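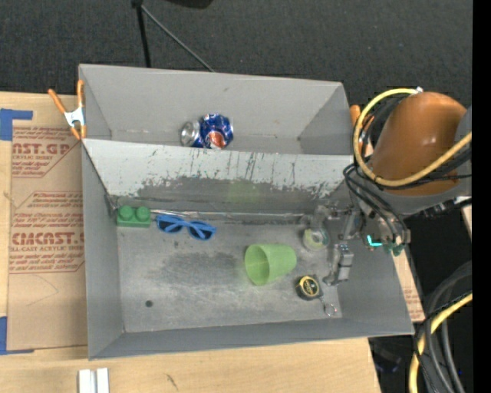

Figure 4. Sorting cell during the open-day demonstration: two-compartment bin, arm and gripper at right, with six of the demonstration objects in the bin.

Home | Projects | Papers | Open day | Contact

Last updated 10 May 2018

5. Demonstration under open-day conditions

5.1 Setting

The laboratory experiments in Section 4 were run with a fixed object set, controlled lighting and an operator who knew the system. To observe the same cell outside those conditions, we ran it during the Lanesport open day, where visitors were able to approach the barrier, ask for a particular object to be moved, and watch the result. The software was the version frozen in February for the Millomora trials. No parameters were changed between the last laboratory run and the first public one, apart from a lower limit on arm speed required by the site safety assessment.

The cell was operated by the second author. Alina Bucur recorded the outcome of each attempt on a paper form, and the entries were checked afterward against the controller log. Where the two disagreed, the log was used for timing and the form for the outcome, as the log does not distinguish an object set down from one dropped over the correct compartment.

5.2 Workspace and objects

The bin is divided by a sloping panel into a narrower rear compartment and a wider front compartment (Figure 4). The task is to transfer a requested object from one compartment to the other and release it without contact between the gripper and the divider. The bin is held with orange-handled spring clamps at its sides. Clamping was adopted after early laboratory runs in which light contact with a wall shifted the bin and invalidated the calibration for all later grasps.

Objects were chosen to differ in shape, surface and weight. Those in Figure 4 are a blue Pepsi can, in the rear compartment, and a green toy building block, blue-framed sunglasses, a translucent light green plastic cup, a small roll of clear tape and a black tape measure with a key ring attached, all in the front compartment. The gripper in the figure is over the front compartment, with one finger above and to the right of the tape measure. Object positions were not reset between requests. Each attempt therefore started from the arrangement left by the previous one, and the arrangements drifted toward the walls as the day went on.

5.3 Procedure

A visitor named an object. The operator entered the name, and the planner returned a ranked list of grasp candidates. The highest-ranked candidate that passed the collision check was executed. If the fingers closed fully without contact, the attempt was recorded as a missed grasp and the planner was called again, up to a limit of three calls per request. Planning time per call was capped at 1000 ms. Requests that reached the limit were recorded as failures and the object was left where it was.

Visitors were not told which objects were difficult. They were allowed to request the same object repeatedly, and many did so after a failure. The resulting sample is weighted toward the harder objects and should not be compared directly with the uniform sample used in Section 4.

5.4 Results

A total of 168 requests were recorded. Of these, 63 needed more than one planner call, and 9 were recorded as failures. No emergency stop was triggered during public operation.

Missed first grasps were concentrated on two objects. The translucent cup gave incomplete depth readings on its near side, and the estimated center was displaced toward the rim. The sunglasses were located reliably, but the preferred grasp across the folded temples left little clearance to the floor and was often rejected by the collision check. The next candidate, across one lens, tended to rotate the glasses before the fingers had closed.

The can caused few missed grasps but accounted for most of the divider contacts. When it lay near the foot of the divider in the rear compartment, the approach direction had to be tilted away from vertical, and the margin between the wrist and the upper part of the panel became small. Reducing the arm speed had no measurable effect on the number of contacts.

5.5 Remarks

Two points affect the interpretation of these results. First, the ambient light at Lanesport varied through the day, and the camera exposure was left fixed. The Trajkovski correction described in Section 3.2 was enabled throughout, but we did not run the cell without it and cannot separate its contribution. Second, the operator's entry of object names introduced a short delay that is included in all request times reported in Table 3.

Ishbel Innes suggested during the visit that the planner should retain the last failed candidate for each object and lower its rank on the next call. In the frozen version the ranking was recomputed from the new depth image alone, and the same unsuccessful grasp was sometimes selected twice in succession. The change has been implemented and is evaluated in Section 6 on the laboratory object set and on the packaging samples supplied by Zetex.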